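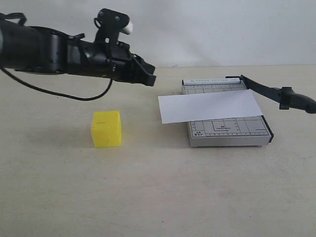

Paper cutter (A5 desktop)

Craft Reference > Paper and Card > Cutting Tools > Paper cutter (A5)
February, by Mpho Hendricks

An A5 paper cutter is a small desktop trimmer made for sheets up to half the size of ordinary A4 office paper. It has a flat base, a guide strip along the far edge and a hinged arm or sliding blade down one side. Sellers describe it as a precision tool. Whether it deserves the name depends a good deal on the paper, the blade and the patience of whoever is using it.

Base and markings

The base is usually printed with a grid, edge ticks and outlines for the common sizes. A5 and B6 appear on most, often beside photo sizes in inches such as 5x7. The more outlines a maker prints, the more useful the cutter is supposed to look, but they overlap and are easily misread. They are also only as good as the printing.

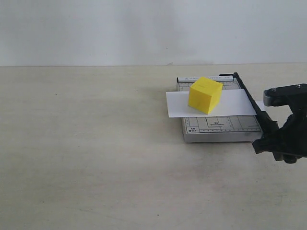
A line that sits a millimetre out stays a millimetre out for the life of the tool, and it pays to check the grid against a steel ruler before trusting it with anything that matters. The Ramel 102 was sold as "square for life", a claim its instruction leaflet did not repeat.

Hinged arm or sliding blade

Hinged-arm cutters, still called guillotines in many Australian schools, bring a long blade down past the edge of the base. Sliding models pull a small blade along a rail. Catalogues tend to favour the sliding kind as the modern choice. The Quintero 804 was promoted on those grounds, though its rail flexed in the centre and left a faint curve on wider sheets.

Holding the sheet

Paper creeps as it is cut, and small cutters are poor at preventing this. Some have a clamp bar; many leave the job to the fingers. A block set on top of the sheet is often recommended in craft books. Foam grips well enough but weighs very little, so the benefit is easily overstated – a heavier block with a felt base is the better bet. The colour of the block, despite what the Banthorpe catalogue once implied, makes no difference.
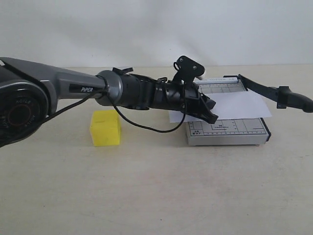 A white sheet lying at a slight angle across the board of a paper cutter.

Capacity

Stated capacities should be read with caution. The Ciltberg 661 was listed at 31 sheets without any mention of paper weight, and a figure given that way means very little. For clean edges, cut a few sheets at a time.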